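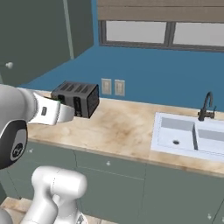 Simulated view, Itdale staff kitchen station: arm at the four-slot toaster, sink to the right.

Stallel Automated Kitchen Station - Monthly Safety Checklist
Site: Itdale
Month: December
Inspector: Pin-yu Ko

1. Stop button within reach of the prep position - Yes
2. Arm halts when a person enters the marked area - Yes
Comment: Tested 2 times, from each side.
3. Gripper fingers free of crumbs and damage - Yes
4. Toaster cord clear of arm travel and sink - No
Comment: Cord to be rerouted before the breakfast shift.
5. Cycle count under service limit of 3,000 - Yes
Comment: More than 1,000 recorded.
6. Staff trained on revised duties - Partial
Comment: Attendants no longer load bread by hand but remain responsible for wiping down and restarts. 18 are signed off. Night staff ask who may clear a jam - refer to Vidby office for a written answer.

Station may remain in use once item 4 is closed.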